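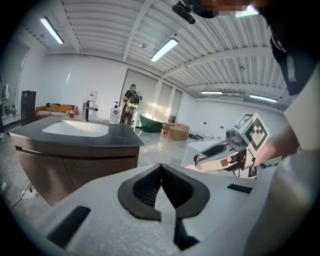
White shirt and black cap on the right, getting on with it.

About Testo

Testo is a small cooking and baking school on the upper floor of the old Hutinska building, two blocks up from the harbour. We teach bread, dumplings, pastry and preserves to anyone who wants to learn, and we've been doing it for 13 years now, which still feels a bit unreal to us!

We started out with one oven, two borrowed tables and a Saturday-market sort of idea: that plenty of people in this town had a grandmother who baked beautifully and a recipe card in a drawer that made no sense without her. (Butter the size of an egg. Flour until it feels right. Bake until done.) Our first course was six evenings on rye and sourdough, and the people who signed up for it kept coming back and asking what was next. So we added dumplings. Then someone asked about strudel, and we cleared the long table and stretched dough right out over a bedsheet until you could read a newspaper through it, and that was the end of any thought of staying a bread school.

What we teach

Beginner bread is still our most popular course. It runs for six weeks, one evening a week, and you take home everything you make. You'll keep your own starter from week one, and yes, you're allowed to name it. By the end you should be able to bake a plain loaf without looking at a recipe, and to work out what went wrong when it comes out flat or gummy in the middle.

Dumplings and noodles is a full-day workshop, and it's a noisy one. Everyone rolls, everyone fills, and the lot goes into the big pots for a late lunch together. We do a potato and cheese filling, a cabbage and mushroom one, and whatever fruit is good at the time. Sour cherry in July is the one people write to us about.

Preserving runs from late summer into the fall. We go through jams, pickles, chutneys and proper safe canning, with a lot of attention to jars and lids and timing, so you can put your pantry shelf together with confidence. Bring an apron you don't love.

Kids' baking is for ages eight to 12. They do their own measuring and their own washing up, and parents are welcome to sit in the front room with a coffee while it goes on.

Our classes are kept to 13 people so there's room at the benches and time for questions. If you're left-handed, tell us when you book and we'll seat you at an end spot, where you'll have more elbow room for rolling.

Where our flour comes from

We buy nearly all our flour from Okafor Mill, up the valley. They stone-grind rye, spelt and a lovely creamy whole wheat, and they're very patient with us when we ring up wanting to know why this month's bag is thirstier than last month's. Butter and cultured cream come from Lorov Dairy. Eggs come from whoever has them. You can buy the flour at our front counter in small bags, and we're happy to scoop you a bit of starter for free if you bring a jar.

The building

The Hutinska building was a biscuit warehouse long before we moved in, and on humid days the stairwell still smells faintly of ginger, or we like to think so. There are 33 steps up from the street door and also a lift around the back, off the laneway, with a bell to ring if the door is shut. Parking is tight. The bus stops right across the road.

Coming up

Our next open evening is 22nd August. Come and have a look around, try a slice of whatever is out of the oven, and ask us anything you like about the courses. You don't need to book for that one. The fall timetable goes up on the bookings page the same night, and people on our mailing list get it by email as well.

Gift vouchers start at $100 and can be put toward any course or used at the counter. We can mail them or you can pick one up any time we're open. If you have an allergy or a dietary need, please mention it on the booking form. We work with wheat, nuts, eggs and dairy every day and can't promise a kitchen free of any of them, but we'll always tell you plainly which courses would suit you.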